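# Do Core Aeration Claims Hold Up on Small Lawns?

Term project report, Turf and Landscape Practices

## Why I picked this

Every lawn care company in Norkport seems to sell core aeration in the fall. The flyers that came to our house promised "thicker grass in weeks" and "roots that breathe." None of them said compared to what. My parents paid for it two years running and I could not see any difference, so I wanted to find out if the service does much on an ordinary residential lawn, or if it is mainly a way to fill the schedule after mowing slows down.

I should say up front that I expected the answer to be "not much." I tried to set up the project so that my opinion could not steer it too far.

## What I did

I used three lawns, all within walking distance of each other. I will call them the corner lot, the shaded lot and the slope. The corner lot has heavy clay and gets cut across by kids on the way to school. The shaded lot sits under two maples. The slope drains well and hardly gets walked on.

Each lawn was split down the middle with string. One half was aerated in September and the other half was left alone. Both halves got the same seed, the same water and the same mowing height. I rented the Corer, a walk-behind machine with hollow tines, and made two passes at right angles. The rental shop's handout said to water the day before, which I did. On the corner lot the plugs still came out short, about as long as the top joint of my thumb, and that is a lot less than the handout shows.

To measure compaction I pushed a long screwdriver into the soil with the same kitchen scale pressed on top, and wrote down how deep it went. It is a crude method. A real penetrometer was out of my budget, and the one the school owns has a bent rod.

## What the companies say

I collected flyers and web pages from local firms. Kuster, the biggest, says on its page that it has treated 1,337 lawns in the county. That tells me the service sells. It does not tell me how many of those lawns looked better afterward, or how many also got overseeded and fertilized on the same visit, which would make it impossible to say what the holes did on their own.

Brirkska is a smaller outfit and was more careful. Its page says aeration "may help" on compacted soil and suggests skipping it on sandy ground. I trusted that one more, although I notice that it still offers a discount for booking every year.

## Results

On the corner lot the screwdriver went noticeably deeper on the aerated side in October, and it still did in April. The grass was thicker there too, mainly along the path the kids use. I did not expect the effect to last through the winter.

On the shaded lot I found no difference I would defend. Both halves were thin in the fall and both were thin in the spring. The maples are the problem, and holes in the ground do not bring in more light.

The slope was the strangest. The aerated half looked worse for several weeks, with more weeds coming up in the holes, and then evened out by May.

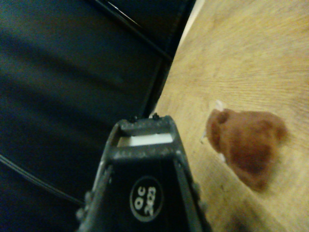 I took 51 screwdriver readings in total, split unevenly because rain cut one session short. That is a small number — too small for the kind of statistics we did in class — and I did the pushing myself, knowing which half was which. If I leaned a little harder on one side without meaning to, the numbers would not show it. Someone else should take the readings next time.

## Is it worth paying for?

For the corner lot I would say yes, once, and then check again before booking another visit. For the other two I would keep the money. A yearly contract makes little sense to me unless somebody tests the soil first, and none of the flyers I collected offered that.

I also think the order of work matters more than the flyers let on. Seeding after the holes are made gives the seed somewhere to sit. I seeded both halves on the same afternoon, so part of what I saw on the corner lot could be better seed contact and have little to do with compaction.

## Things I would change

- Use more lawns, with at least two on clay
- Leave one strip with no seed at all
- Borrow a working penetrometer
- Take the first readings in July, when the ground is hard, as well as in the fall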